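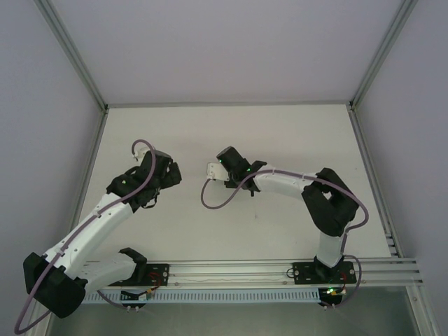

4.2 Layout of the enclosed worktops

The 34 worktops in the study are all boxed in, but they were built at different times and no two sites use quite the same parts. The Lestham type is shown in Figure 3. It has a flat white tabletop, pale lavender-gray walls at the back and on both sides, and aluminum posts at the two back corners. A thin metal edge strip covers the line where the tabletop meets the back wall. We refer to this line as the back joint in the rest of the paper, and to the places where the posts come down to the tabletop as the corner joints.

The Cotach type has the same general plan with a gray tabletop and a sealed back joint. The Pirzada type has no edge strip. Its walls stop just short of the tabletop and leave a narrow open gap. Apart from these points the three types were treated alike. Each was cleaned once at the end of the working day by the regular staff of the site, who were told that samples would be taken but were not told which parts of the worktop we would sample.

4.3 Sampling

Tape samples were taken between 7 and 9 in the morning, before work started. On every worktop we sampled the open middle of the table, the back joint, both corner joints, and the lower part of each side wall. Tape was pressed down by hand with a small roller, lifted, and placed on a clear sheet. The sheets were scanned the same day and the covered area of each piece of tape was worked out with the Drokasis counting tool, using the settings given in Section 3. Where a part of the table was taken up by mounted equipment, the nearest free patch was used and its position was written on the sheet.

A total of 1429 samples could be used. Samples were dropped if the tape had folded, if the sheet was not labeled, or if the worktop had been used overnight.

4.4 Where dust stays after cleaning

The open middle of the table was the cleanest part for all three types. Differences between sites were small here and did not change much over the sampling period, which ended in October. The side walls were also fairly clean. Most of what we found on them was in the lowest part, close to the tabletop.

The joints gave a different result. On the Lestham worktops, dust collected along the front of the edge strip and was heaviest at its two ends, next to the corner posts. Cleaning staff wiped along the strip from side to side, and the cloth tended to lift before it reached the post. On the Pirzada worktops the back joint was the dirtiest part of all, and much of the material lay inside the open gap where a cloth does not reach. The Cotach joint held the least dust, although on two of these worktops the sealant had started to pull away and the samples taken there were closer to those from the Lestham type.

Tabletop color made less difference than we had expected. Staff at several sites told us that dark crumbs and fibers were easier to see on a white top and that they went back over it more often. The samples from the middle of the table do not show this. Pale dust may be harder to see on the same surface, and we did not sort the samples by color.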